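Workshop notebook, Monday, December 6, 2021
Car 3, after Ustgate

Stripped the front end this morning. Left lower wishbone has a hairline crack by the outer weld, so it goes in the scrap bin and the spare comes off the shelf. Right side is fine. Both front hubs cleaned and regreased, bearings kept.

Corner weights before any changes: front axle 568 kg, rear 761 kg with driver and 80 litres of fuel and ballast in the back. Too much on the rear for what Ghiță wants at Reneck. Moved the battery tray forward one set of holes. Not reweighed yet, scales are out on loan until Thursday.

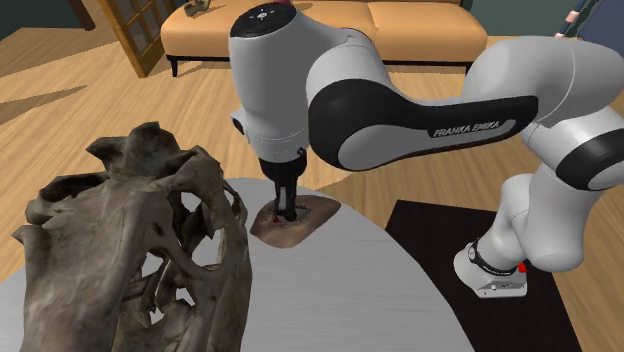 Brake pads: fronts down to less than half, rears hardly touched. Bias was wound well forward all day and the driver still complained of the back going light into the hairpin. I think that is the dampers. Rebound on the left rear was three clicks off the right, no note of who changed it. Set both the same and wrote it on the sheet.

Gearbox oil drained, a little fine grey on the magnet, no flakes. Same as in May. Refilled with the Odeo oil, old filter bagged and labelled.

Showed the damper sheet round at tea and asked for comments in the book. 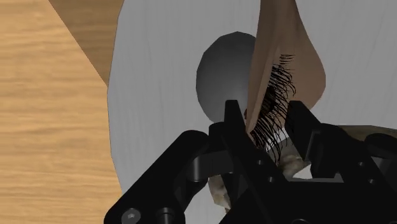 Safta Nedelcu: I would leave the bias alone until it has run on equal rebound. If you change both we won't know which one cured it. Also check the rear droop, it looked short on the left when it came off the trailer.

Agreed, bias stays. Droop measured after lunch, left is 4 mm short. Shimmed it. Still to do: tracking, bleed the clutch, order two wishbones.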